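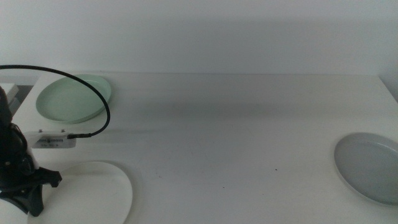

4/21/21

Seedlings are up!! I went out to the porch before coffee and there they were, thirteen little green loops in the tomato tray, and by lunch there were more. I've been checking that tray since March like a kid waiting on the mail, and I'd pretty much given up on the Thorlacius ones (the seed packet was old and had gone soft at the corners). Every single one of those came up. So much for old seed.

Walked over to Flultside after work to tell somebody and ended up buying more dirt, plus a pepper start I have no room for. The bus was late so I carried the bag home on my hip, seven blocks, and my arm is still buzzing.

Supper was eggs and the last of the good bread, eaten standing up so I could look out at the tray. Silly, but I love this part. The stems have that fuzz on them already and if you brush them they smell like August.

Need to do tomorrow: rinse out the yogurt cups, find the marker that doesn't wash off, move the basil away from the drafty window. Also call Simwood about the fence boards, they said three days and it's been longer than that. Beans can go straight in the ground once the nights warm up. I want a whole row this year, maybe two, all the way to the gate!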